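Speaker notes: Keeping a long series consistent
Dernstead Writers' Conference, May, morning session, craft track

Slide 1. Title
Leave up while people sit down. Handout is on the back table: the ledger template, both sides.

Slide 2. Scope
This talk covers continuity in a series of novels where the books share a place and a cast. It does not cover plotting, pitching or how to sell book one. Questions on those go to the panel after lunch.
State where the material comes from: the Plavwood books, historical romance, 9 volumes. The first was written as a single title. No plan existed for a second. Most of the errors I will show come from that.

Slide 3. What a continuity error is
Working definition: two statements in the published text that can't both be true. A character who changes her mind is not an error. A character who is twenty-six in the spring of one book and twenty-five in the autumn of the next is an error.
Readers report ages and eye color first. They report distances last, but distances are harder to repair, as they hold up scenes. In book two the ride from Plavwood to the coast takes a morning. In book four it takes two days, and the elopement depends on it.

Slide 4. The ledger
One row per fact. Columns: fact, book, chapter, who states it, fixed or soft.
"Who states it" matters. A fact given by the narrator is fixed. A fact given in dialogue is soft - the speaker may be wrong or lying, and a later book can use that.
My ledger has 1230 rows. Of those, 693 are people: ages, titles, siblings, injuries, debts, horses. Expect a murmur here. Go on to the next slide. 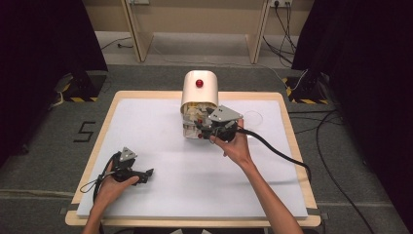 A hand-held gripper at the open front of a device with a red button

Slide 5. When to make the entries
Make them at the copyedit stage. During drafting the facts move too often and the ledger fills with dead rows. After publication there is no time, or there is time and you won't do it.
Procedure: read the copyedited pages once for the ledger only. No corrections in that pass. A book of 300 pages takes me three working days. Mark every proper name at first use in the book, including names already in the ledger from earlier volumes.
Pause for the handout. Side one is a filled page from book three. Side two is blank.

Slide 6. Secondary characters
Problem: a name used once for color in book one becomes a hero in book six. By then he has a wife, mentioned in passing in chapter four.
Three repairs I have used:
The wife dies between books. Works, but changes his tone for the whole novel.
The remark is made soft. A character in book six says the gossip was about his cousin. Cheap, and readers accepted it.
The character is dropped and a brother is invented. I do not advise this. The Zurnel family now has too many brothers and I have to keep finding them professions.

Slide 7. Calendar and inheritance
Keep a separate page for dates. Put pregnancies on it. Put mourning periods on it, with start and end.
Inheritance gets its own page too. If a title passes in book five, check every form of address in five and after. Search on the old title and the new one. Search on the surname alone as well, as servants and bankers use it.

Slide 8. House style across publishers
Books one to three were copyedited under one house style, the rest under Pacheco Press. Hyphens changed. "Drawing room" lost its capitals. The dog's name was spelled two ways.
Send the new house your style sheet before they ask. One page is enough. If they overrule it, record that and follow the new form from there on. Do not alternate.

Slide 9. Errors already in print
Ebook files can be corrected. Print usually waits for a new edition, so keep a list with page numbers. Check the print and ebook wording against each other before sending anything in.
If a reader writes with an error, thank them, add the row, and do not argue from the ledger. The coast road is still two days long in book four.

Slide 10. Questions
Repeat each question into the microphone. If short on time, skip slide 8 and point to the handout. Room must be clear by 11:30.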